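Reading a slab before the floor goes down

Syafiqah Sinaga has tested concrete slabs for moisture for most of her working life, first for a flooring contractor and now for Sedgate, a small inspection firm. We spoke in March, between two site visits, mostly on the subject of floors that fail in their first year.

The failures look alike, she said. Seams open, tiles lift at the corners, adhesive turns soft and works its way up through the joints. "The owner blames the product and the installer blames the adhesive. I ask for the moisture log. Half the time there is one page, and it has one reading on it."

Her preference is for in-slab humidity probes over surface meters. A surface meter reads the top layer, and the top layer dries first. Once a covering is bonded, moisture from lower down evens out through the slab and the number at the surface rises. On a slab drying from one side, the probe holes are drilled to 40 percent of the slab's depth, sleeved, sealed, and left to settle before the reading is taken.

"People want to drill and read in the same hour," she said. "Drilling heats the concrete. You get a number, but it belongs to the drill."

The largest job on her books last year was the Mangundap building, where 829 square meters of sheet flooring had to be replaced on the ground level. The slab had been poured over a vapor barrier that stopped short of the east wall. Mawar Ismail, who managed the replacement, had the old adhesive ground off and asked for a new set of probes along that wall.

"We had 3 readings that made no sense next to the others," Ismail told me by phone. "Syafiqah wanted the air conditioning run at normal settings before she would test again. The schedule did not have that in it. We moved the schedule."

Sinaga considers the air conditioning point the one most often skipped. A slab tested in an open shell, with no doors hung, tells little about how it will behave under a closed and heated room. She writes the air temperature and humidity beside every probe reading and declines to sign a log without them.

On coatings she is cautious. A two-part epoxy barrier can hold back a damp slab if the surface is shot-blasted clean, and it can peel off in sheets if any curing compound is left behind. She does a pull test on a small patch first.

Asked about speckled patterns, which are often sold as forgiving, she said they hide scuffs and small stains well. "They hide early signs too. Run your hand along the seam. Look where the floor meets the wall."

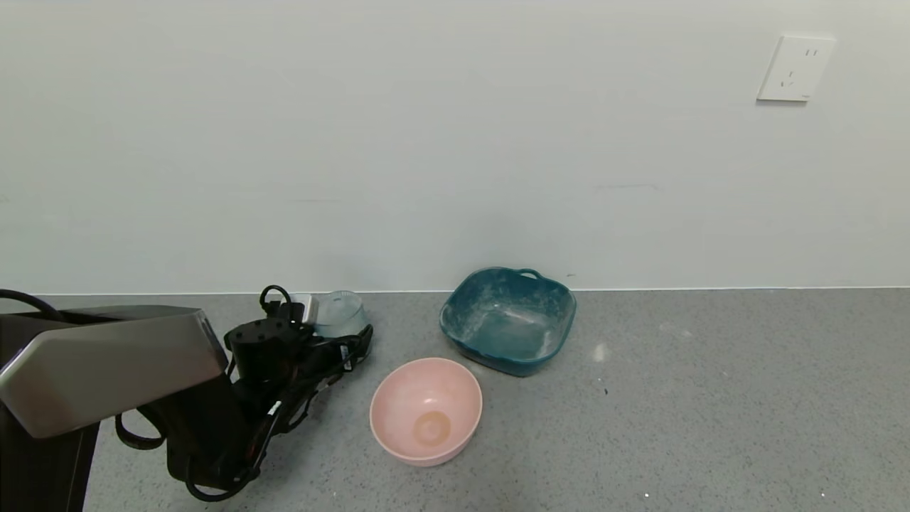
The wall line is also where she starts when she is called back to a finished room, working inward one seam at a time and marking anything raised with a wax pencil.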